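February, notebook, Varkura Android build

Morning. Continued with the crash on the level select screen. It happens only on the older test phone, the Tondex with 2 GB of memory. On the other phones the game opens the map and everything is fine. I played 20 minutes on each to be sure.

The log says out of memory when the Sun chapter is loaded. I checked the textures for this chapter and found that the background was exported in full size, without compression. Dalia Mansour exported it again with the same settings as the other chapters. The install file went down to 578 MB. I would like to have it smaller, but the music takes a big part and we did not decide yet what to do with the music.

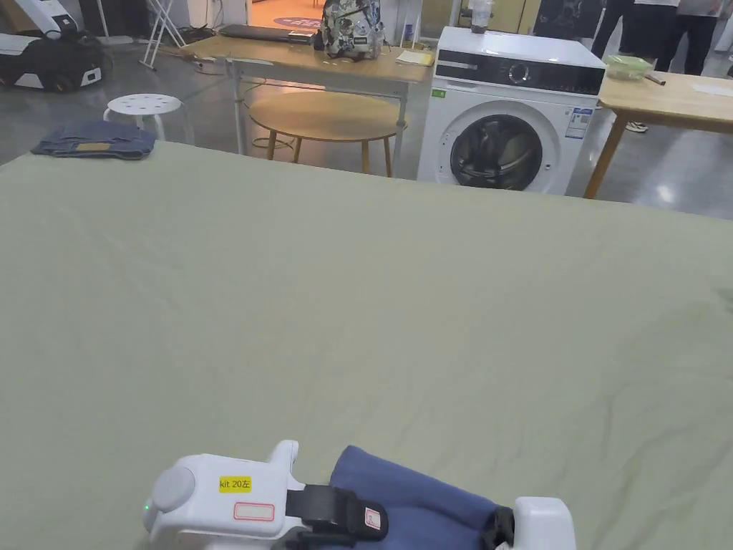
After lunch I installed the new build on the Tondex. Map opens. I went in and out of the Sun chapter 40 times and had no crash. Memory still grows a little every time I leave the chapter, so something is not released. My guess is the particle effects of the wing upgrade. To look at with the profiler.

Save files: the old save from the previous build loads, but the coins are shown as zero until the player opens the shop. After this the number is correct. It is only the display, the value in the file is good. I wrote it in the list with low priority, Dalia thinks it should be higher, players will be scared when they see zero. She is probably right, changed it.

Flivside asked again for the offline mode. The daily reward needs the server time, the rest of the game works in airplane mode. Question for Dalia: can we hide the reward button when there is no connection?

16:30. Build is on the shared drive. Do not delete the old one yet, I need it to compare the memory.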